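Peddale Allotment and Garden Association
Minutes of the February meeting
Holent Road Hall, 7:00 p.m.

Chair: Yi-chun Tai
Present: nine plot holders, plus the chair and secretary. Apologies were received from the holders of plots 14 and 22.

1. Minutes of the last meeting
Approved with one correction. Under item 4, "east gate" should read "west gate."

2. Matters arising
The padlock on the west gate has been replaced and the code changed. Anyone who has not had the new code should ask the secretary in person. It will not be sent by email.
The noticeboard is still leaning. Two members offered to reset the post once the ground is dry enough to dig.

3. Accounts
The balance at the end of January stood at $3,000. Rents are paid up except for one plot, and the holder has been in touch. The insurance renewal is due before the spring open day and will come out of this balance.

4. Water supply
The chair reported on the quote from Ciobanu for a new supply line from the road to the lower plots. The price is $1,490, including two standpipes and making good the path. It does not include removal of the old pipe, which would stay in the ground.
There was a long discussion. Members on the lower plots said the pressure last summer was too low to run a hose after 5 p.m. and that they had been carrying cans from the top tank. One member asked whether a bigger tank would do the same job for less. The chair said the tank had been priced last year and the saving was small – the base would have to be rebuilt first.
It was agreed to accept the quote, provided the work is finished before the water is turned back on for the season. Carried, eight in favor, one against. The member against asked for it to be noted that he would have preferred a second quote.

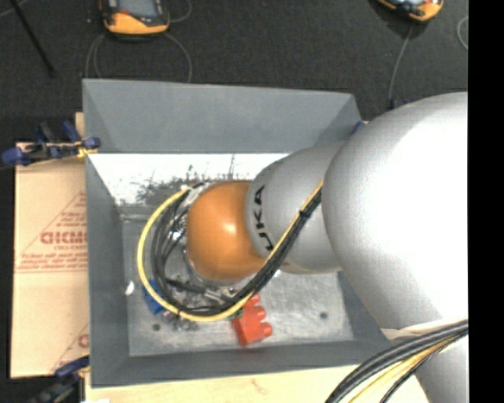 The old standpipe by plot 9 will be capped during the same visit. Plot holders along the path should move pots, edging and anything else they want to keep at least 2 feet back from the line. The chair will mark the line with string beforehand.

5. Compost and manure
The last load was left across the turning area and two cars could not get out. Future loads are to go in the bay behind the shed. The driver needs someone there to open the side gate, so please put your name on the list if you can be on site in the morning.
Cooked food has been found in the compost bays again. Raw peelings and garden waste only.

6. Seed order
The Tinine seed order closes at the end of the month. Forms are in the shed. Onion sets and seed potatoes are on a separate sheet this year – please fill in both if you want both.

7. Any other business
Plot 17 is vacant and will be offered to the first name on the waiting list. It was asked whether it could be split into half plots. Held over to the next meeting.
The shed mower is away for repair. Please do not use the strimmer on the main path in its place, as the edging was damaged last time.

The meeting closed at 8:40 p.m.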